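Notebook, Oct 29, 2019
Cloth wear and wash series, Istholm cotton

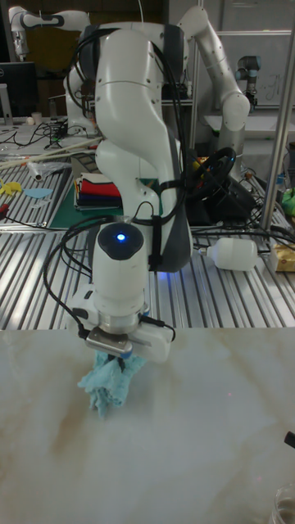 Picked up the abrasion runs where Zoila left off. Istholm plain weave, mid-weight, desized, cut on the bias by mistake in the first batch and on grain in the second. Only the second batch counts. First batch is in the drawer marked scrap; please leave it there, I may use it to set clamp pressure.

Abrasion: specimens run to 2000 cycles, inspected, then on to 3000 if no yarn break. Unwashed pieces all reached 3000 with surface fuzz and no break. Washed pieces are less even. Two lost a weft yarn before the 2000 inspection, both from the selvage end of the roll. Consuelo thinks the tension was off at that edge on the loom. I would want pieces from the middle of a different roll before writing that down anywhere official.

Changed the abradant between washed and unwashed sets. Zoila's sheet does not say whether she did the same, so her numbers and mine should not go in one table until she confirms.

Mass loss: the small balance drifts when the door to the corridor is open. Reweighed everything with the door shut after conditioning overnight. Differences between first and second weighing were larger than the loss I am trying to measure, so the first column is struck out. Use the second.

Washing: Giltudik powder, standard dose, line dried flat. Fermín asked for a set with the dose halved. Not started. The drum is booked for the Hayes samples until they are done with shrinkage.

Shrinkage, warp direction: marks made with the laundry pen bled on the pale pieces and could not be read to the nearest millimeter. Switched to sewn marks, single thread, contrasting color, 300 mm apart. Slower to prepare but the ends stay put. Do not pull the thread tight when knotting or it puckers the cloth and the reading comes out short.

Handle: panel of 4, blind, washed against unwashed. Marleny and Ghassan both ranked the washed cloth stiffer. The other two could not separate them. Too few people to say anything. Repeat with the Grimton cloth as a control, same panel if they will sit for it.

To do
Ask Zoila about the abradant.
Cut on-grain specimens from the middle of the roll.
Move the balance away from the door.
Draft the shrinkage method for Consuelo. She wants it before the December review.
Order contrasting thread, the gray is nearly finished.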